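## 4. Setting Up and Looking After Your Lotwood Sofa

Welcome to the fun part! The modules are in the room, the cartons are folded flat by the door, and what's left is turning a row of heavy pieces into a place where the whole household will want to sit. Take your time with this section. A sofa that is lined up well on day one stays comfortable for years, and the tufting looks so much better when every cushion is sitting where it should.

### 4.1 Before you start

You will need:

- a second person for lifting (please don't try it alone)
- a tape measure
- a soft, dry cotton cloth
- the felt pads from parts bag 2

Pick the spot first. Leave at least 25 inches of walking room in front of the seat, and keep the back clear of radiators and heating vents. If you have a rug or carpet, the sofa can stand right on it, with no pads needed.

> **Caution:** Lift each module from underneath. Never pull on the backrest cushions or the stitched channels. The seams are strong, but they aren't handles.

### 4.2 Joining the modules

1. Set the left module down first and push it to its final position. Everything else follows from this one.
2. Bring the next module alongside, leaving a hand's width between the two.
3. Raise the front of the second module slightly and slide it in until the connector drops onto its hook. You'll hear a good solid clunk.
4. Repeat for the right side.
5. Sit down in the middle and rock gently from side to side. If anything shifts, go back to step 3.

**Note:** A visible gap between seat cushions is normal on this model. The cushions need a little room to spread when someone sits on them.

### 4.3 Placing the backrest cushions

1. Stand each cushion upright against the frame with the tufted side facing the room.
2. Press the lower edge down and back until it meets the seat.
3. Smooth outward from each button with the flat of your hand. Small creases running out from the dimples are part of the look and will soften with use.

### 4.4 Throw pillows

This is where the room starts to feel like yours! Pale leather is wonderfully easy to dress. Vitalii Zakharchenko, who drew up the color guide for this range, loves one strong color at the end of the row and something small and light to go with it.

Start with the larger pillow. Stand it in the corner, where the armrest and the backrest can both hold it up, and let it lean back a little. A matte fabric grips better than satin and looks lovely next to the slight shine of the leather.
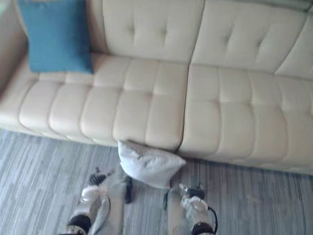
Smaller pillows are livelier. Smooth leather gives them very little to hold on to, and a rounded front edge helps them on their way to the floor, so check down by the base whenever you tidy up. To put everything back in order:

1. Pick up any pillow from the floor and shake it out, away from the sofa.
2. Brush off lint with your hand or a clothes brush. White covers pick up carpet fibers very quickly.
3. Plump it by pushing in from opposite corners.
4. Set it well back on the seat, touching the backrest cushion.

> **Caution:** Wash new, brightly colored covers separately before they spend time against pale leather. Dye can transfer, and it is hard to get out.

### 4.5 Weekly care

1. Run the cloth along the grooves between the channels, following the stitching. Crumbs adore these grooves.
2. Slip your hand into the gap between the seat cushions and clear out whatever has collected there — coins, pens, a remote.
3. Vacuum the carpet along the base with the narrow nozzle, keeping the hard plastic off the leather.
4. Finish with the pillows, as in 4.4.

For spills, blot at once with a dry cloth. If a mark remains, use Alum Leather Cleaner on a damp cloth, and test it first on the back of the sofa where it won't show.

**Note:** Treat the leather with conditioner every January, when heated rooms are at their driest. One bottle does roughly 2 treatments.

### 4.6 Spare parts

Connector hooks are part 181 and felt pads are part 366. Both can be ordered from the Totulbridge workshop; ask for Oksana Yatsenko and have the number from the label under the left module ready.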